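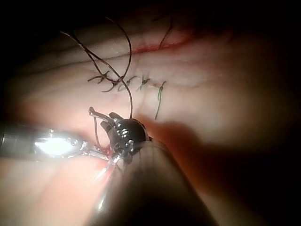
Suturing software: what changed in the July release

Reading time: 4 minutes
Print this page | E-mail this item

2021-07-25

The thread tracker in the Dudano controller has been rewritten, and the new version went on to the bench machines at Bornham at the start of the month. Most of the people who read this newsletter use the planner or the logging tools and never touch the tracker directly, but the change affects both, so it is worth a few paragraphs.

The old tracker treated a suture as a chain of short segments and fitted that chain to whatever dark pixels it found. It worked well enough with one thread on a clean surface. Once a few stitches had been placed, it began to jump. A cut tail would be joined on to the working strand, or the tracker would reach a crossing and leave along the wrong branch. The planner then asked for a grasp on a piece of thread that was going nowhere, and the operator had to stop the run.

The new version keeps several possible routes open at each crossing and scores them on bend, width and how well they agree across the camera views. It commits to one only when the planner needs a grasp point. If two routes score nearly the same, it reports the thread as unresolved and the controller holds position. We have had a few complaints about the holding. It can be shortened in the settings file, though we would ask you to leave it alone until you have run your own logs through it.

Jayson Cabrera replayed 290 recorded stitches from the Dimaculangan set through both versions. The old tracker lost the working strand in 76 of them and the new one in 7. Of those 7, most were cases where the strand had gone out of the light and there was very little to follow. The set was recorded on one kind of surface with dark thread, and we don't yet have figures for anything else.

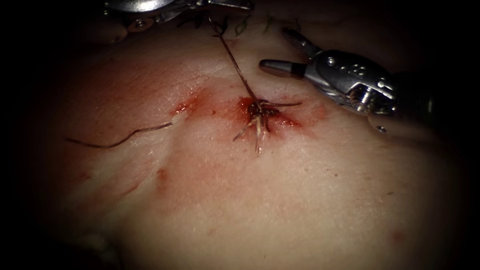

Tension is the other half of the release. The controller used to work out the pull on a strand from motor current alone, and friction in the wrist made that a poor guide at low loads. It now compares the current with the shape of the thread in the fixed view. When a strand runs taut from the upper gripper down to the knot, as this one does, the tracker can fit a straight line to it and the controller treats the slack as used up. The loose length lying in a wavy line off to the left gets its own label and is left out of the tension sum. The old code had no such label, and a loose piece close to the stitch would drag the estimate down and make the arm pull harder than it should. Short tails at the knot are also marked as fixed, so the planner will no longer offer them as grasp points unless you ask for them.

There are two known faults. The first is glare. Bright metal near the thread can still break the strand in two in the wrist view, and the tracker sometimes rejoins the pieces with a bend that isn't there. Turning the lamp down helps but costs detail in the shadows. The second is speed. The update takes 68 milliseconds on the older bench computers, which is too slow for the fast pull mode, so that mode is switched off on those machines for now. A smaller build is being tested.

Log files from before this release will open in the Flotever viewer, but the thread labels will be blank. A script in the tools folder will fill them in. Run it on a copy first. It writes over the label track and does not keep the old one. Anyone with custom planner code should check for the new "unresolved" state, as code that expects a grasp point every time will now stop with an error.

Questions about the tracker should go to Jayson. Please attach the log and the settings file, and say which build you are running.

Print this page | E-mail this item

Comments (4)

benchtwo
Is the script safe to run on logs that have been trimmed? Ours start partway through a stitch.

Jayson Cabrera
Yes, as long as both camera tracks were trimmed at the same point. If they weren't, the labels will be shifted in one view. Send me one and I'll look.

M.R.
The hold catches us on nearly every second throw. I take the point about the settings file but a beep or a light would be useful, as at present it just looks as if it has crashed.

oldthreadhand
Agree with M.R. on the beep. The tension change is a clear improvement here, we have had far fewer stopped runs. Still waiting for fast pull to come back on the old machines.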